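The Tray Will Not Save You

Small workshops have fallen hard for sorting. Is a yellow bin really worth the fuss?

Every few years the people who sell storage to people who fix things come up with a new religion. It was pegboard for a while, then magnetic strips, then clear drawers with printed labels. This September it is the shallow open tray, preferably yellow, laid out next to another shallow open tray.

The argument goes like this. You give each kind of part its own tray. You put a master set in the middle, on clean paper, so that whoever is working can look across and match what they have against what they should have. The catalog from Drolton, which sells a bench kit on this plan under the name Tazi, calls it "sorting by sight." The starter kit costs $151. The full bench is $1,541, and I have read the parts list twice without finding out where the other money goes.

I like a tidy bench as much as anyone. I also own a coffee can full of screws that has served me well for years, so I went in with my arms folded.
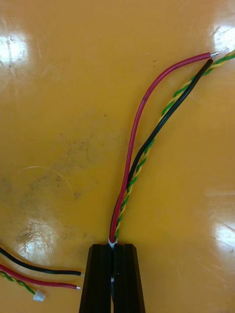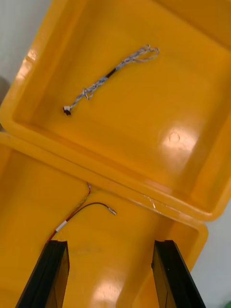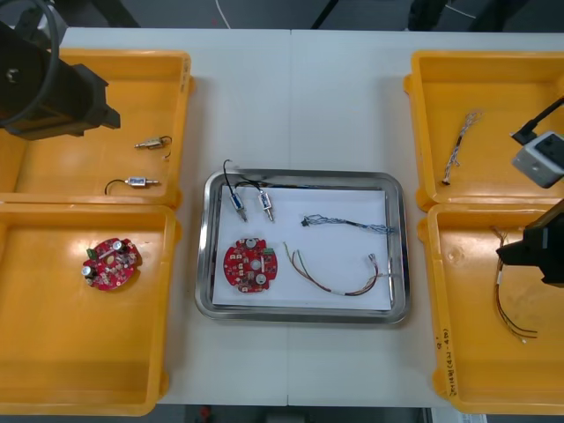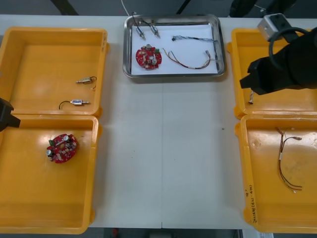
Red circuit boards and little solenoids take to this treatment. Loose wire is a harder case.

What the trays do well

Start with the paper, the cheapest thing on the table and to my mind the best. A small silver part on bare steel is a part you will lose to the shine. Put a white sheet under it and you can find it from across the bench. The paper costs next to nothing, and you do not need a Tazi anything to use it.

The matching set earns its place too. A red board in the steel tray and a red board in the yellow one is a parts list you can read without reading. For somebody new to a bench, or somebody back from lunch, that beats a printed sheet in a binder. I gave up sneering at this part fairly early.

What they don't

Wire has its own ideas. A solenoid stays where it is put, more or less, but its leads curl wherever they please, and a tray with a low rim does nothing to stop them. Thin braided cable is worse. The strands splay at the end, a loop works loose partway along, and soon you have two cables that would like to be one cable. A sleeve or a tie in the middle helps with the middle.

Then there is the glare. Glossy yellow plastic under overhead light throws back a hard white spot, and small pale connectors are exactly what you don't want near it. Gikel makes a similar tray in a dull finish. It looks drab in the catalog and I would take it every time.

Space is the other cost. Four trays and a center tray eat a table, and the table still has to hold the job. Rorico's answer is a rack that stacks them – at which point you can no longer see into them, and we are back to drawers.

If you must buy something

Get two trays, dull ones, and a pack of white paper. Lay out one good set of parts and leave it alone. Tie long cables in more than one place before they go in. Keep the coffee can for the screws.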